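From: the person with the shed key
To: Lirkis Toy Library list
Date: September 29, 2025
Subject: Re: [lirkis-toys] Play food: where does it all go?

> Hi all,
>
> I signed out the big kitchen tub for my daughter's birthday and
> it came home with us missing (by the card on the lid) the fried
> egg, both halves of the bread roll, and the entire fish. I'm not
> complaining, the kids had a fine time, but I'd hate to be charged
> for a fish I never met. Also, is there a reason the tub had a
> real ketchup bottle in it? And is it OK to put the cups in the
> dishwasher? And could we maybe think about splitting the tub up?
> It weighs as much as the daughter.
>
> Thanks, and sorry for the long list,
> a parent on Pleltotitz Road

Taking these in order, more or less.

You won't be charged for the fish. The fish has been gone since before I took over the key, and I suspect it was gone before the card was typed. The card is a historical document. It also promises a waffle iron, and in all my years of kneeling on that shed floor I have not laid eyes on a waffle iron.

The egg is a different matter. The egg was there in March, because I stepped on it. If anyone has an egg at home that they can't account for, white with a slightly flattened yolk, please drop it in the return slot. No questions will be asked. I have a drawer at my own house with two of the library's carrots in it, so I'm in no position to ask any.

On the ketchup. I don't know whose idea it was originally to let grocery containers into the play kitchen, but I've come around to it. Children have no interest in a felt square that says SAUCE. They want the thing they aren't allowed to squeeze at dinner. My rule is that a container has to be empty, washed, and washed again by someone who doesn't trust the first person, and then the cap gets glued. If the cap on yours turned, please tell me, because then it's one that skipped the glue, and I'd like it back on my bench before it meets a cream carpet.

I'll admit that the ketchup is also the most popular item in the tub by a wide margin. It goes on everything. I've been served it on a strawberry. I've been served it on a plate with no food involved at all, at full restaurant prices.
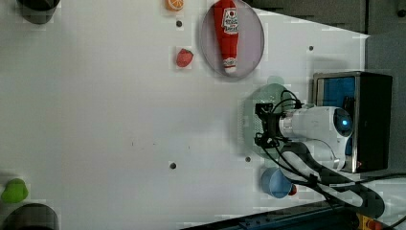 Which brings me to splitting up the tub, and I think you're right. The current system is that everything edible goes in one large container and is carried by whoever has the strongest back. The inventory I did last winter came to 489 pieces across the whole kitchen collection, and a good share of that was peas. I would like to propose we break it into smaller sets that a normal person can lift, and that a normal child can empty onto the floor in under a minute without needing help.

The way I'd do it is by meal, or by what passes for one. A fruit set would get the strawberries and the orange slices and the banana that doesn't peel anymore. Vegetables would get the peppers, the corn, and the peas, with the peas in a bag inside another bag. Then there'd be a breakfast set, assuming the egg comes home. Each set would get a plate and a couple of cups of its own, so that the dishes stop traveling separately from the food and showing up in the dollhouse box.

I know somebody is going to write in and say the sets should go by color. We tried color. It lasted 3 weeks and ended in a dispute over whether a strawberry with a green top belongs in red, and I'm not going through that again with adults.

Somebody else is going to say that every piece should be numbered. I welcome this person to the shed at any time. The pens are on the shelf.

About the cups: top rack only, please, and nothing on the heated dry setting. The plates I'd do by hand. We lost a pair of them to somebody's sanitize cycle and they came back shaped like potato chips, which the kids loved, and which wouldn't stack with anything ever again. The food itself shouldn't go in the dishwasher. The hollow pieces fill up with water through whatever little seam they have, and then they sit in the tub and quietly become science. Warm water, a drop of dish soap, an old toothbrush for the strawberries (all those seeds hold on to jam like you wouldn't believe), and then dry them on a towel overnight. Longer if you've got the lumpy peppers.

The wooden pieces from the Pons set get a damp cloth and that's all. Those were a gift, they're nicer than anything in my own kitchen, and they swell.

For the containers, I priced the clear lidded boxes from Skullano and the middle size looks right. They latch on both sides, which matters more than you'd think when the whole thing is sliding around in the back of a minivan. I haven't ordered any. There's enough in the jar for about half of what we'd need, and I would sooner hear objections now than after I've peeled off the stickers. If you have matching boxes of your own going spare, and I do mean matching, let me know. Odd lids I have plenty of.

A few leftover things while I have your attention:

The return slot is for small items. A play stove is not a small item. I appreciate the effort that went into getting it that far.

If something breaks while you've got it, put it in a separate bag with a note. I can fix a surprising amount with wood glue and stubbornness, but I need both halves, and I need to know they're halves. Twice now I've filed the back end of a croissant as a shrimp.

If your child has formed an attachment to a particular vegetable, you can renew it online for 2 more weeks like anything else. After that it has to come back and be somebody else's vegetable for a while.

And to the parent who wrote: keep the tub through the weekend if the daughter is still running her restaurant. Just bring it back with whatever's in it, and cross the fish off the card for me. Use ink.

Shed is open the usual hours. The latch sticks, so lift and then pull.

--
Lirkis Toy Library, kitchen and small parts
To leave this list, send a blank message with "unsubscribe" in the subject line. Please don't reply to everyone asking to be taken off. We all get it.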